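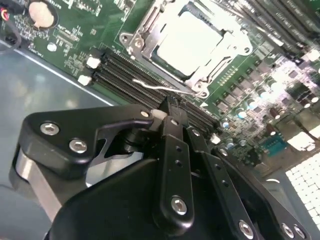 Figure 2. The processor socket with its retention frame open, between two banks of memory slots.

3.2 Opening the socket

Of all the steps in taking down an old desktop tower, the one our participants talked about most fondly, and worried about most, was the moment of opening the processor socket. The thin wire lever has to be let out gently and swung across, and people who had happily pulled drives and cards all morning would slow right down when they got to it. Nassoro Kirui, who taught the bench course at Handmont for many years, used to tell learners to lay the tower on its side before anything else, so that the board becomes a floor and every part can be lifted straight up.
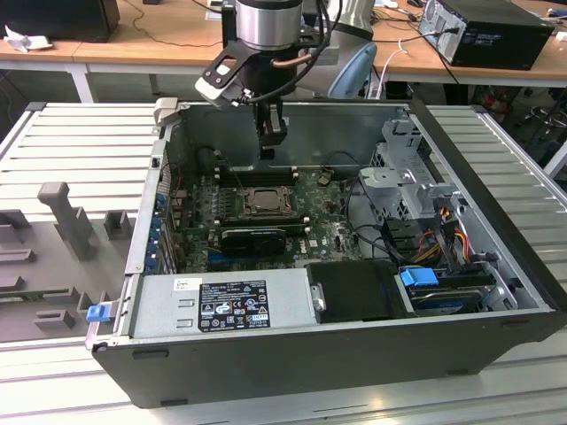
We kept to his habit throughout the study, and we are glad we did. With the case lying flat, the colored parts do a good deal of the teaching — blue latches and tabs for what is meant to be moved by hand, bare metal for what is better left alone until later. Of the 145 towers that came to us through Praklow, 53 were taken down by people who had never opened a computer before, and their notes return again and again to those colors, and to the small pleasure of finding the next one.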